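3. What is inside a retired office tower

3.1 The machines and how we opened them

Our study follows desktop towers that have left offices and are waiting to be repaired, stripped or shredded. They reached us through the Doltimau reuse yard, which takes in some 800 towers in a busy month, and August was very busy. We think these are wonderful objects to learn from. Nearly everything in them was made to come out by hand, and a person with patience and one screwdriver can get surprisingly far.

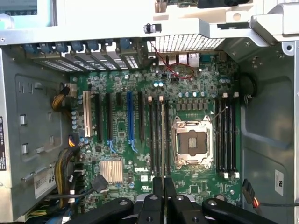
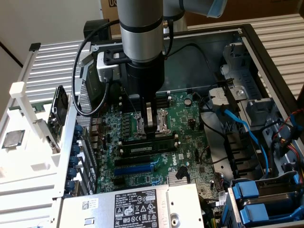 Figure 3. An opened Dell tower with the processor socket empty and its lever raised.

Which part of a tower should be looked at first when deciding whether it is worth repairing?

The processor socket. A board with a damaged socket is seldom repaired at the yard, whatever the state of the rest, so looking there first saves the time that would go into testing memory and drives.

We came to this order of work slowly. In the first weeks we followed the sheet used by the Wuyts workshop, which starts with the power supply and moves inwards. It is a sensible sheet for a shop where a customer is waiting and the machine worked yesterday. Our towers had stood in storerooms, and many had already been robbed of a part or two before they reached the yard. Processors go first. They are small, they keep their value, and they fit in a coat pocket! Once we had met enough bare sockets, we moved the socket to the top of the list.

3.2 The socket

A socket of the kind we met most often has a metal frame, a plate that presses the processor down, and a lever that holds the plate shut. When the lever is up and the plate is open, the contacts have nothing over them, and they are very easily bent. A sleeve button can do it. So can a well-meant wipe with a cloth, and we have ruined one that way ourselves. We now fit a plastic cover as soon as a processor comes out, and a board that arrives without either is set aside on the Flislow rack until someone can look at it under the magnifier with good side light.

The reading of bent contacts deserves more space than we can give it. Milan Goossens, who did most of it, found that tilting the board slowly under a single lamp works far better than a brighter lamp held still. Straight contacts all catch the light together and the bent ones lag behind, and after a morning's practice the eye goes to them at once. It is a lovely thing to watch happen. Of the 230 boards he read in this way, we kept back a small group for a second reading on the Tuesday, without his first notes, and the two readings agreed closely enough that we went on with a single reader.

3.3 Latches, slots and loose wires

Memory comes next. We open the latches fully before lifting a module, and we write down which slot it came from, as mixed modules are common and the order sometimes explains a fault. Old latches grow brittle. We recorded a broken latch as damage only if the module would no longer sit firmly without it, a rule we borrowed from the Zundden parts list and have been glad of ever since.

Expansion slots gave us less trouble than expected. Dust was the usual finding, and a soft brush dealt with it. Makers' habits with coloured plastic are a real help here: where the handles and clips meant to be touched have a colour of their own, newcomers find them without being told, and our trainees were noticeably quicker on such cases from the first day.

Thin wires are harder. They belong to fans, switches and sensors, they get left behind when a part is taken, and the connector on the far end is often hidden. We trace each one to both ends before pulling anything. If an end cannot be reached, the wire stays where it is and the sheet says so. Our longest list of untraced wires came from a single batch of small towers, and we return to it in section 5.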